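Notebooks > Ralinura cell > Gripper
Search this notebook Go
Jun 21, 2021
Posted by: cell maintenance

Finger alignment, sim model. Spatula handle was slipping at the wedge end since the May update. Friction value was fine. Left finger pad offset had been entered with the wrong sign. Corrected, reloaded, homed. 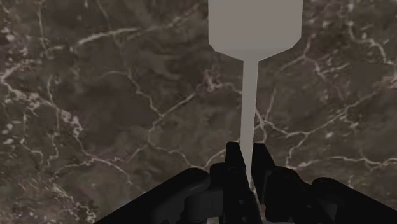

Grip force back to 12 N, close time 206 ms. Ran 84 cycles on the spatula, no drops logged. Linkage joint limits left as they were.

To do: copy the offset to the Trestirier config, then rerun at 400 cycles. Marble texture stays for now.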